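Paying for Soap: The Cost of Staying Clean Inside

A person entering the intake unit of a state prison is usually handed a bag. It contains a small bar of soap, a short-handled toothbrush, a packet of toothpaste and, in some facilities, a comb. The bag is meant to last until the first commissary order arrives. For many people that order does not arrive for weeks, and when it does, the prices on the form come as a surprise to them and to the relatives who are asked to cover it.

The commissary was once a modest convenience, a window where a person could buy stamps or coffee. Over three decades it has become the main source of items that most Americans would regard as necessities. Shampoo, deodorant, lotion, shaving cream and over-the-counter pain relievers are now sold in places where they were once issued. The change came through department memos and contract renewals, and it drew little attention outside the facilities themselves. 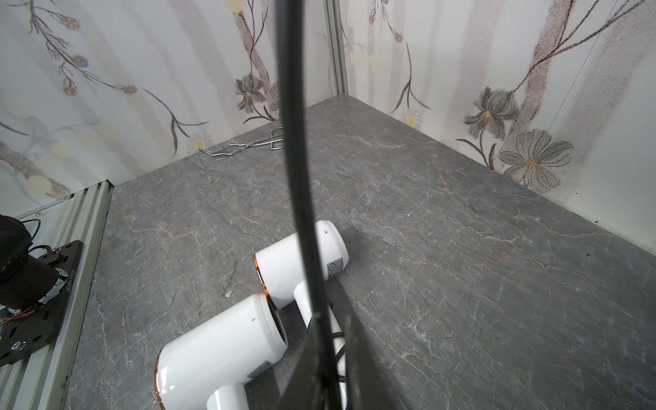 Photo: Workonik

Prices are set in contracts between corrections departments and private vendors, and those contracts are not always easy to obtain. In many jurisdictions the department receives a commission on every sale, and the money goes to a fund described as being for the welfare of the incarcerated population. Such funds have paid for library books and recreation equipment. They have also paid for staff training, vehicles and general maintenance. A family buying a bottle of shampoo is, in such cases, contributing to the operating costs of the institution.

The Derus Project, a nonprofit that assists families with commissary and communication costs, spent the past year collecting price lists from county jails and state prisons. Its staff reviewed 2,698 individual listings and compared them with shelf prices in the nearest town. The resulting report, released in June, found that markups varied widely from one facility to the next, even where the same vendor supplied both. A tube of toothpaste could be priced close to the retail level in one county and at more than double that level across the county line.

Wages explain why such differences matter. In several states, people who work in prison kitchens, laundries and grounds crews are paid cents per hour, and in a few they are paid nothing. Deductions for court fees, restitution and medical co-payments are taken before the balance reaches a spending account. A person in that position may have to choose between a phone call and a stick of deodorant. Those without outside support often go without, or they borrow from others at a rate of interest that can lead to debt and, in some cases, to violence.

Families carry much of the remainder. The Derus Project surveyed 540 households with a relative in custody and asked about monthly spending on deposits, calls and care packages. Many respondents described putting off their own bills in order to make a deposit. Several wrote that the transfer fee on a small deposit seemed to them harder to justify than the price of any single item, and that they had begun saving up for one larger transfer even though it meant a longer wait for the person inside.

Women's facilities present a separate set of questions. Menstrual products are now provided without charge in a growing number of states, but the law and the practice do not always match. Supplies may be kept at an officer's station and given out a few at a time on request. Hair care raises similar difficulties. Products suited to textured hair are missing from many order forms, and where they do appear they may be available only through a quarterly package program with its own catalog, its own fees and its own list of approved brands. 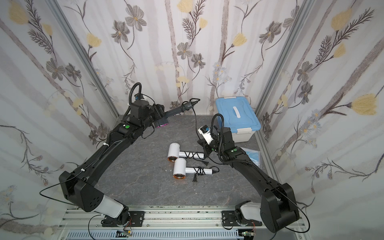 Package programs deserve closer study than they have received. In earlier years a family could assemble a box at home, mail it and expect it to be searched and delivered. Departments ended that practice on security grounds, citing contraband, and replaced it with approved catalogs. The security concern is a serious one, and corrections officials are entitled to raise it. The replacement, however, left families with a single seller and no means of comparing prices. Reports on contraband have seldom examined whether the change produced the results that were promised.

Some jurisdictions have begun to act. Holteo County, which operates a jail with 350 beds, ended its commission on hygiene items two years ago and instructed its vendor to price them at the local retail level. The county also expanded its free issue, so that soap, toothpaste and deodorant are distributed weekly to every person in custody without any test of account balance. The cost was absorbed in the general budget. The sheriff's office reported to the county board that grievances related to hygiene had declined and that the vendor had continued to bid on the contract.

The neighboring Wuisan Regional Detention Center took a narrower course. It kept its commission but created a list of 9 essential items to be sold at cost. Advocates welcomed the step while objecting to the omission of lotion and pain relievers, both of which are requested frequently during the winter months. The center has stated that the list will be reviewed when the present contract expires.

Legislators in other states have introduced bills that would cap markups, require publication of vendor contracts or prohibit commissions altogether. Opponents argue that the lost revenue would have to be replaced by taxpayers, and that programs now supported by welfare funds would be the first to close. Supporters answer that a public institution should be paid for by the public, and that the relatives of incarcerated people, who are disproportionately poor, are the wrong group to bill. The Derus report recommends that any cap be accompanied by a guaranteed free issue, on the ground that a lower price still excludes a person with an empty account.

Publication of contracts may prove the most practical first measure. It requires little money, and it permits county boards to see what their neighbors are paying. Several local officials interviewed for the report stated that they had signed renewals without seeing a comparison of any kind, and that the price list itself had been attached as an appendix or left out entirely. Families seeking a current list may request one in writing from the facility's business office, and in most states the contract is a public record available on the same terms as any other county agreement.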